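Block notes, May, started 9:40

Kirsty Inskip wants to know if the white blocks are good enough to order more. Her view is yes. Mine is that we haven't looked hard enough, so I'm writing down what bothers me before it gets agreed in the hallway.

1. Tags

Sirnis sold us on these printed patterns as "place and forget." I don't believe in the forget part. A tag is only as good as the way it was stuck on, and if it sits a hair crooked on the face, every angle we read from it carries the same error. The corner faces worry me most. Two tags meeting near an edge ought to agree with each other, and I'd like to see that tested on the bench before I trust either one.

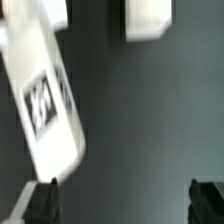

The Cloreck leaflet gives 2,000 handlings before a tag needs replacing. Handled by whom, and how? Sliding a block is a lot rougher on a label than lifting it. Our own log stops at 936 and doesn't say which were slides. Kirsty says that's plenty. I say it's less than half, and badly kept.

To do: write slide or lift next to every entry from now on. Pencil is fine.

2. The sheet

The flat sheet has 4 markers, two by two, and we treat it as the thing that never moves. It's a sheet lying on a black tabletop. I'd feel better if someone could show me it was in the same spot at lunch as at breakfast. Also, a block set down partly on the sheet sits higher than one on the bare table. A small difference, but we've been arguing over small differences all month.

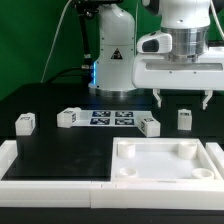

3. Shapes

I had assumed all the blocks were plain cubes, and the order form from Conneely says "block, white" with no drawing. That won't do for a reorder. Some have rounded edges, and the one with the lumpy knob on top has sides that lean in toward the top. Call it what you like, it isn't a cube.

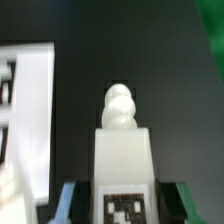 Kirsty thinks tapered sides make a block easier to set down straight. Maybe. They also give you less to hold near the top, and I'd want 5 people to try it before we put that in writing. The Rurkeck quote is cheaper and promises "matching finish," with no sample sent. White is not a finish.

Where I've ended up: no order yet. Ask Conneely for a drawing with the taper marked, ask Rurkeck for one sample of each shape, and measure the sheet against the table edge morning and evening. Kirsty has read this and wrote "fussy" in the margin. Left it in.

Still need the good calipers back.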